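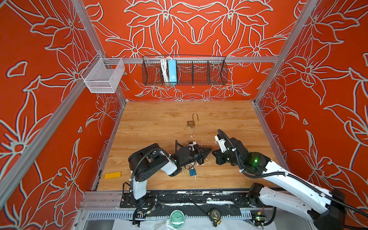 White lilies on orange-red panels, with two wire baskets on the rail.

Maricica Bogdan repairs and sells used camera lenses from two rooms in Rornach, above a shop for bicycle parts. When I arrived a little after nine she was already at the bench, with a 50mm lens open before her and the screws laid out on a piece of tape in the order she had removed them.

She learned the work at Zamfir, a repair house where she stayed eight years. "At first they gave me only filters rings to straighten," she told me. "Then helicoids, cleaning and greasing. The aperture blades came much later, and I was afraid of them for a long time."

Now she works together with Catinca Stoica, who tests the lenses and writes the texts for their online store, Plirnora. The store opened in December with 300 lenses, most of them manual focus, from the film years. Almost half were bought from one collector, who wanted to sell everything together or nothing.

I asked what people look for today. "Portrait lenses," said Bogdan. "Everybody wants the 85. I would like to sell more of the 35s, because they are small and very good, and the price is still normal. But a customer reads one article and after this he wants only the 85."

Stoica sees it a little differently. In her opinion many buyers come from mirrorless cameras and have never turned an aperture ring before. "They write to us that the lens is broken because the camera shows no number," she said. "So we put a paper in each box. It explains how to allow the shutter to work without an electronic lens, and how to use the magnified view for focus. After the paper, we have much fewer letters."

The adapters are a different story. For a time the store sold a cheap one, but some copies were too thick and the lens did not reach infinity. They changed to adapters from Ferton, which cost more, and Stoica still measures each of them at four points before it goes out.

About fungus Bogdan is strict. If it has eaten the coating, she does not sell the lens, even at a low price. Haze she can often clean, dust she leaves in peace. "Dust you will not see in the picture," she said. "People shine a strong lamp through the glass and they become unhappy. I tell them, go outside and take photographs."

Her own camera is a six-year-old body with a worn grip and roughly 4,000 unsorted pictures on its cards. She uses it with one lens, a 35 - the same one she cannot convince her customers to buy.

Next she wants to learn separating cemented elements, and has put aside a box of damaged lenses for practice. The first of them will be opened when the new hot plate comes.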